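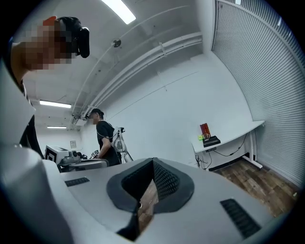
**Greltongate publishes results of hand-held gripper comparison**

*Side-by-side trial looked at four gripper designs, two camera positions and two finger materials*

GRELTONGATE, January – Greltongate, an independent test workshop for robot end tools, has published the results of a comparison of four hand-held grippers used to record hand work for robot training. The trial ran for 16 working days. During that time, 20 operators recorded 3,000 usable runs on a fixed set of 67 tasks.

The four entries were the Ureo 2, the Dramby Long, the Dramby Short and a design by Greltongate's own shop that is not for sale. Each was used by every operator, in an order drawn by lot before the trial began. The tasks covered picking up, placing, turning, opening and pouring. They used common household and packing items, with no item heavier than a full quart bottle.

"Our customers kept asking us which hand-held unit to buy, and we could only tell them what we used ourselves," said Bożena Domański, head of testing at Greltongate. "We wanted numbers taken under the same lights, at the same tables, by the same people."

**Main findings**

The Ureo 2 had the highest share of usable recordings. Most of its rejected runs were lost to operator error, such as starting before the recorder was ready. The Dramby Long came second and did best on tasks that required reaching into a box. The Dramby Short was the unit operators most often said they would choose for a full shift, and it placed third on usable recordings. The Greltongate design placed last. Its trigger return spring was too stiff, and several operators reported sore fingers by early afternoon.

Camera position made a larger difference than the testers had expected. Each gripper was tried with its camera mounted close to the fingers and again with the camera set farther back. The close mount gave better results on small parts. The rear mount kept tracking through fast turns of the wrist, where the close mount often lost its reference points and the run had to be thrown out.

Finger material mattered less. Soft pads and ribbed pads scored nearly the same on all but the pouring tasks, where the ribbed pads slipped less on smooth bottles. The soft pads wore faster and were replaced twice on each unit.

**How the trial was run**

Operators worked in pairs in a single room in Greltongate's building. One performed the task and the other reset the table and called the start. The pair traded places every hour. Calibration was checked at 8 a.m. and again after lunch, and any unit that failed the check was recalibrated before work went on.

A run was counted as usable if the task was completed, the position track had no gaps, and the finger opening was logged from start to finish. Two reviewers scored every run without being told which operator had made it. Where they disagreed, a third reviewer decided.

"The scoring took longer than the recording," said Pongsak Chareonsuk, who led the review group. "A gap in the track can be very short and still spoil a run. We went back over the first two days of files after we tightened the rule on gaps, and a good number of them came out."

Operators also filled out a short form at the end of each shift on weight, balance, heat at the grip and cable drag. Cable drag drew the most complaints for all four units. The full set of answers is printed in the report.

**Limits of the results**

The trial covered recording only. It did not test how well a robot arm performs after training on the recordings. Controllers were left at factory settings, and no maker was asked to tune its unit. Both Dramby units were bought through normal sales channels. The Ureo 2 was on loan from its maker, which had no part in the scoring and did not see the report before it was released.

Greltongate plans a second round that will put the same fingers on two robot arms and repeat 20 of the tasks. Thitima Sukprasert will lead that work. The shop is also rebuilding its own gripper with a lighter spring and a cable exit at the rear.

**Getting the report**

The report, the task list and the scoring rules can be requested at no cost from the Greltongate front office. The recordings will be shared with schools and research labs on written request. Makers who want a unit included in the second round should contact Duangjai Rungrueang, trial coordinator, before shipping any hardware.

**About Greltongate**

Greltongate tests grippers, wrist cameras and small arm controllers for makers and buyers. It does not sell the products it tests.

**Press contact**

Duangjai Chantharasri
Press Office, Greltongate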